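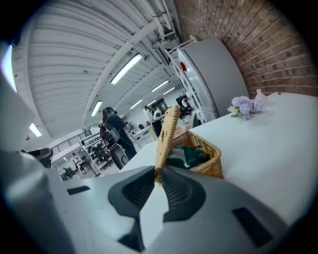
Grasp planner checklist, Morkance build 467
Checked by Guangming Yan, 09/12/2021

1. Planner starts from a clean config: PASS. Took two tries. The first log was overwritten, so I can't say why.

2. Thin handles (wicker basket): OPEN. Fingers closed on the handle is a grasp. I'm not signing "stable" on that alone.

3. Confidence score matches outcome: FAIL. Scores bunch up near the top whatever the object. Nieminen calls this tuned. I'd call it stuck.

4. Perception delay under 200 ms: PASS on the bench. Not checked with logging on.

5. Stop command clears the motion queue: PASS, 300 repeats.

6. Replay of the 900 Loltwood episodes: NOT RUN. "Should be fine" is not a result. Send me the output.

Recheck 2 and 3 before merge.

Plallitz Controls, test desk | Back to top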